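Travgate Boards > Puzzles and Games > Kids' Puzzles

Thread: Glare on a green marble mat, small tray puzzle

fulvio_v
Posted 7:40 pm
I have a small square tray puzzle, the cardboard kind with a cartoon girl and flowers, and I keep it on a long green mat with a marble pattern. I like the mat but I can't decide if it is a good surface for this. By the window the shine makes stripes all the way down. Does anyone use a glossy mat for tray puzzles, or should I go back to plain felt? 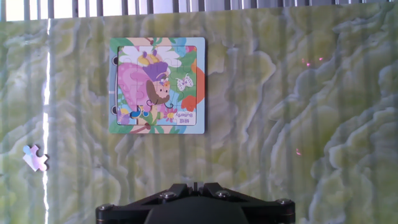
Puzzle on the mat, window end.

borderfirst
Posted 7:52 pm
Felt. I had a shiny table cover for a year and got rid of it. In the afternoon I could not tell pale pink pieces from white ones, and the tray slid whenever my daughter leaned on it.

Zavent_attic
Posted 8:05 pm
I don't agree. With a tray puzzle you aren't building on the mat, you're building in the tray. The mat only has to hold the loose pieces. A smooth one is easier to pick pieces up from than felt, and it wipes clean. Turn the mat so the window is at your side and see if that fixes it.

fulvio_v
Posted 8:21 pm
The mat is long, so it only fits one way. I did try the puzzle farther down.

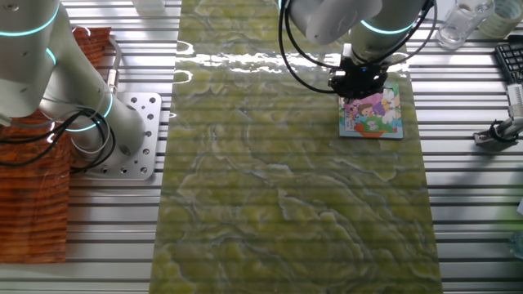 The light is different away from the window but there is still a bright patch from overhead. My other question is storage. The tray has no lid, and I would like to keep the puzzle assembled between uses.

g_orlandini
Posted 8:34 pm
Graziella here, I run the puzzle shelf at the Drengate toy library. We have 268 puzzles and 113 of them are cardboard trays. Store them flat. If you stand one on edge the middle bows out and the pieces drop. A sheet of stiff card on top and two wide rubber bands will hold it. Don't tape it, the print comes off with the tape.

borderfirst
Posted 8:41 pm
Rubber bands dent the border. I use a zip bag, one per puzzle, pieces loose.

g_orlandini
Posted 8:50 pm
They dent if they're narrow. Bags are fine but he said he wants it kept assembled.

fulvio_v
Posted 9:02 pm
Flat it is. I have it over at the right side of the mat now, and I can see the picture well enough there.

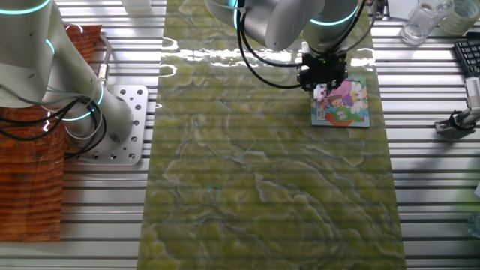 Light blue border, green and red-orange along the bottom.

Zavent_attic
Posted 9:10 pm
Looks fine to me. I would leave the mat where it is. Cut a piece of gray felt a bit bigger than the tray and put it under. Grasso sells offcuts in the March sale.

borderfirst
Posted 9:15 pm
So he ends up with felt after all.

Zavent_attic
Posted 9:17 pm
A small piece of it, yes.

fulvio_v
Posted 9:33 pm
I'll try the offcut. If it still slides I'll put shelf liner under it. The glare is at the upper part of the mat.

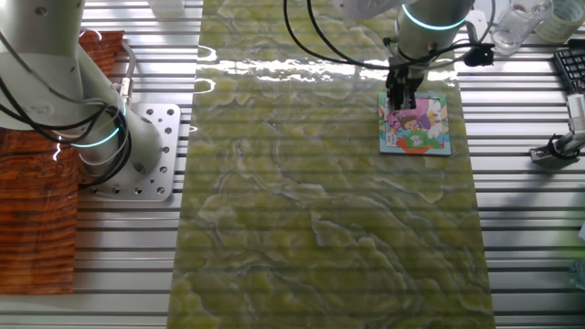 Green marble mat, with the wood-grain board on the left.

g_orlandini
Posted 9:48 pm
I would do the sorting at the lower end of that and skip the bright part. Check the corners of the tray every so often too. They split before anything else does, and a bit of white glue on the inside will hold them.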